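Pellow Publishes Results of Two-Arm Household Chore Trials

Tabletop tasks approach usable reliability; soft goods, wet work and unfamiliar kitchens remain open problems

JOTELBRIDGE, January 8, 2026 - Pellow, a developer of control software for two-arm robots, today published the results of its Elesdale trials, a bench study of how well current machines handle ordinary household and shop-floor chores. The study logged 1205 attempts at tasks in four groups: clearing and setting a table, moving food between containers, folding cloth, and sorting small parts into trays. Of those attempts, 1064 were completed without a person stepping in.

The company cautions against reading the overall figure as a measure of readiness for the home. Attempts were not spread evenly across the groups, and the easier groups were run more often. Clearing a table accounted for the largest share of the attempts and for the smallest share of the failures. Folding cloth was the reverse.

"The total is a good number and a misleading one," said Merike Laur, head of evaluation at Pellow. "A person who buys a machine to do the laundry does not care that it is very good at plates. We are publishing the results by task group, with the stopping reason for each failed run, and we would ask people to read the tables before they quote the total."

How the trials were run

All runs took place on fixed benches at Pellow's Elesdale site. Each bench carries two arms that work over a shared tabletop. The control software, named Jireš, receives pictures from cameras mounted close to the grippers and issues motion commands to both arms. It was given a short written instruction at the start of each run and received no further input.

Objects were ordinary dishes, containers, towels and hardware bought at retail. Starting positions were changed between runs. An attempt counted as complete only if every object ended in its assigned place, nothing was dropped from the table, and no operator touched the bench or the stop button. Partial results were recorded as failures. 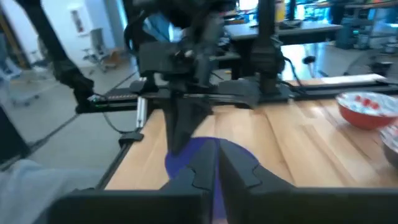

Both grippers over a blue object on the tabletop, with bowls at right, seen from a camera on the right-hand arm.

Round, low objects were included on purpose. A flat item resting on a table offers little for a gripper to close on, and the near finger often hides the edge the software needs to see. With two arms, one can steady or tilt the item while the other takes hold. Handing the object from one arm to the other added time to each run but lowered the rate of dropped items in the table-clearing group.

Filled bowls were treated as a separate condition. Moving a bowl with food in it calls for a slower path and a level grip, and the software must keep the second arm clear while the first one travels. Spills were the most common stopping reason in this condition. The next most common was contact between a gripper and a neighboring dish.

What does not work yet

Cloth remains the weakest group. The software could usually find a corner of a towel that had been laid out flat. It did much worse when the same towel was dropped in a heap, and several runs ended when the arms repeated the same pull without making progress. Jireš does not yet reliably detect that it is stuck. Pellow lists this as the main item of work for the next release.

Wet tasks were left out of the study. The present grippers are not sealed, and the company has no data on washing dishes, wiping spills or handling food under running water. Stairs, doors and floor-level work were also out of scope, as the benches do not move.

Speed was recorded but not scored. In every task group the machines were slower than a person doing the same job. For a shop floor this may be acceptable where the work can run unattended between shifts. Pellow makes no such claim for the home, where a slow machine on the kitchen counter takes up space that someone else needs.

"Sorting parts into trays is close to something a customer could use, and we have said so to the 2 shops that are testing it with us," said Hamidreza Rezaei, who leads the Jireš software group. "The parts are known, the trays are known, and the lighting is the same every morning. A kitchen gives you none of that. We have not shown that the software carries over to a room it has never been in, and the report says so in plain terms."

Availability

The report, including task definitions, scoring rules and per-group results, is available free of charge from Pellow on request. Video of the failed runs is supplied with it. The company will also share its bench layout and object list with outside groups that wish to repeat the table-clearing and parts-sorting tests on their own equipment.

A second round of trials is planned for June. It will use the same scoring rules, add a heaped-cloth condition with its own results table, and move one bench to a furnished kitchen outside the Elesdale site. The kitchen will not be used for development work before the trials begin. Pellow has no household product on sale and has not set a date for one.

About Pellow

Pellow develops control and evaluation software for two-arm robots used in light assembly, sorting and tabletop handling. The company has its offices in Jotelbridge and its test benches in Elesdale. Jireš is licensed to equipment builders and is not sold directly to consumers.

Press contact

Requests for the report, the failure video or interviews with Merike Laur and Hamidreza Rezaei should be sent to the Pellow press office, Jotelbridge. Please state whether the per-group tables are needed in print or as a spreadsheet.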